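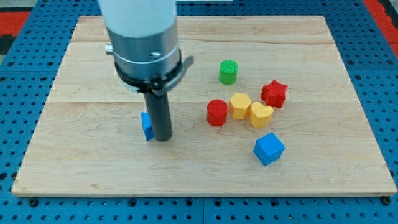
Mared Parri asked whether the Zistlow kit can pick things up. It can't. The arm holds a single rod, and the rod pushes.

Pushing is harder than it sounds. A block pushed in the middle of one side slides straight. A block pushed near a corner turns as it slides. A cylinder can roll the rod off to one side. The arm has to be told where to touch each shape and how far to move.

The kit comes with 21 task cards. An easy card says: move the blue cube next to the red star. A harder one says: put the yellow heart between the green cylinder and the yellow hexagon. To do this, the arm may need several short pushes, with a check of the block's position after each one.

Two people can share a kit. One reads the card and the other types the commands. The memory holds 200 pushes, and old ones are deleted first.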